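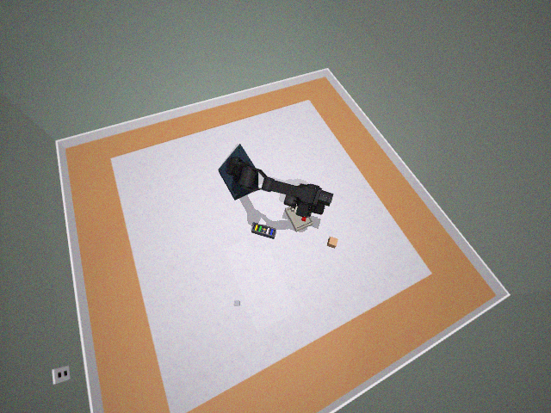

The ferry to Flakby left at 5 in the morning, and the woman from the map office was the only passenger. She had a tin of crackers, a wool hat and a letter saying the island's road should be measured again. The old survey gave it 12 miles. A farmer had written in to say it was shorter.

She started at the pier with the measuring wheel. Each turn clicked once. By the church she had 1,000 clicks and a blister. A dog came out of a gate and walked behind her as far as the quarry, then went home.

The farmer met her at the top of the hill. He was older than his handwriting.

"They paid my father by the mile to keep this road," he said. "He told them 12."

"And what was it?"

"Keep walking."

She did. It rained past Nerkance, where there were two houses and a mailbox. She ate the crackers under a wall. The road ended at a beach, without a sign, at a little over nine miles. She wrote the number down in pencil and looked at it for a while.

The farmer drove her back to the pier in his truck. He didn't ask for the number, and the heater didn't work.

"Is he still living, your father?" she said.

"No. He bought the boat with that money – the blue one, there."

It was tied up next to the ferry, freshly painted. A girl was sitting in it, bailing with a coffee can. The woman watched her until the ferry horn sounded, then went aboard and found a seat near the engine, where it was warm.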